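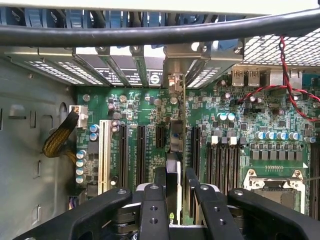 Slot area and rear brackets, lid off

1 min read

Rizwan Swati wrote:
> Which slots have you got on that board? I have a spare Tarar
> capture card, plain PCI, going for 100 if you want it.

Hi Rizwan, yes please! I popped the lid to check and there's one long PCI slot, the cream-white one on the left, then the black PCIe ones beside it. My only worry is the cables – a thick black one runs right along by the slot brackets, and I'd like to tie it up before I go poking a card in. Does yours need its own power lead? I'm around after 2 if you want to drop it off.

Recent on this list
- Ekura fan noise, again
- Clunia driver for old cards
- Wanted: blank slot covers

Contact the Plistell list | Back to top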